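The Arm in the Back of the Workshop

Clodagh Rafferty had spent $655 on her robot arm by the time I met it, and she wanted me to know that this was the cheap way. The kit she first priced, from an outfit called Gasness, was $1598 before shipping. Hers is printed and screwed together at Plorkach, a shared workshop where the monthly dues cover the printers, the coffee and a good deal of advice.

I came prepared to be unimpressed. Every few years somebody announces that robots are about to move into the house, and every few years I go on emptying my own dishwasher. Rafferty doesn't claim hers will do that. She has set it a smaller job: pick up a cup, put it down somewhere else, and do the same with a block.

She says the first month went to a wobble in the elbow joint. The second went to the software, a free package named Irby that she describes, with some affection, as a pile of other people's weekends. A small camera rides at the wrist, so the arm works from a close view of whatever lies between its fingers.

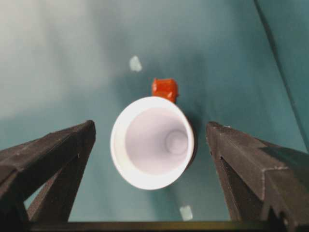 Her logbook gives 73 clean lifts out of the last hundred tries, and she reads the number out as good news. I kept thinking about the other 27. A toddler with that record would be handed plastic. When I said so, she shrugged and told me the January figure had been worse.

Sevim Oral, who built an arm of her own two benches over and has since taken it apart for the motors, is closer to my way of thinking. "It's a very good way to learn about motors," she said. "As a way to move a cup it's terrible." Her complaint is that the videos people post are always the good run - you don't see the afternoon that came before it. She also thinks teal is a silly color for a work surface, but that is an older argument between the two of them.

What I can't dismiss is the repair bill. When a finger cracks, Rafferty prints another overnight. Try that with anything you bought in a box. Whether the arm ever earns its place in a kitchen is a different question, and I'd put my money on no. She plans to try a spoon next.

Comments (3)

rangel_bench
Over 546 hours into mine and it still misses. Fair article, mostly.

Dot K.
Has she tried slowing down the last inch? Fixed half my bad grabs.

oldsolder
$655 would buy a lot of cups.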